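Storing costumes so they come out wearable next year

Every November I end up with a heap of costumes on the spare bed, and for years my system was to shove the whole lot into a garbage bag and push it under the stairs. Then in the fall I'd pull out a cape with a chocolate bar melted into the lining. I run the dress-up closet for our school plays now (three shows a year, plus whatever the kids borrow for Halloween), so I've had to get a lot better at this!

First, go through the pockets. All of them, even the fake-looking ones, and the hoods too, where candy wrappers love to hide. Then check the tag. Most of the cheap polyester stuff can go in cold water on gentle inside a pillowcase, but anything with glued-on sequins or foam armor gets wiped down with a damp cloth and a drop of dish soap and that's it. I once put a knight's breastplate through the washer and was picking gray crumbs out of the drum until Christmas.

Face paint on collars is the big one. Scrape off what you can with the back of a spoon, work in a little dish soap, and let it sit while you have a coffee. Rinse from the back of the fabric so you push the paint out the way it came in. If it's the greasy stick kind, you may need to go around twice. Please don't put it in the dryer until the mark is gone, since the heat sets it and then you own a costume with an orange neck forever.

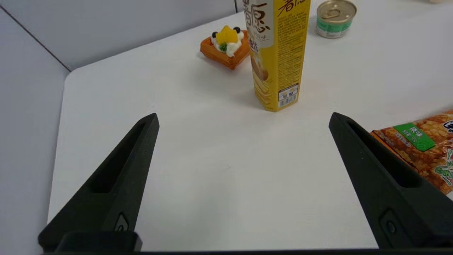 Wigs need more patience than anything else in the closet. I fill the bathroom sink with cool water and a squirt of regular shampoo, swish the wig around, rinse, and press it in a towel. No wringing! Once it's dry I start combing at the very ends with a wide-tooth comb and creep up toward the cap, and I do it on a plain white tabletop, where the shed hairs and stray bobby pins show up right away. A bit of fabric softener in a spray bottle of water helps with the really matted witch ones. Long wigs get a loose braid and a hairnet before they go in the bag.

Hats I stuff with tissue paper and store upside down so the brims don't flatten. Masks go in a box of their own with a paper towel between each one, because latex will happily stick to latex if your attic gets warm. Mine lives in the hall closet now.

For the bins, I like the clear Rindis ones with the clip lids. Tape a list inside the lid with what's in there and what size, and write down what's missing while you still remember. "Pirate, size 8, needs new belt" has saved me a lot of last-minute sewing. Safety pins and spare elastic go in an old mint tin in the same bin.

Comments

Fimthorpe mom: The spoon trick got green paint off a dinosaur collar for me, thank you!! Didn't even need the second round.

Lutfa Nanayakkara: Do you braid curly wigs too? I tried it with a clown one and it came out looking very sad.

Reply from the author: Oh no, leave the curly ones alone, Lutfa. Just finger-comb it damp and stuff the cap with tissue.

BeckyT: I hang the capes on skirt hangers by the collar, they crease so badly in bins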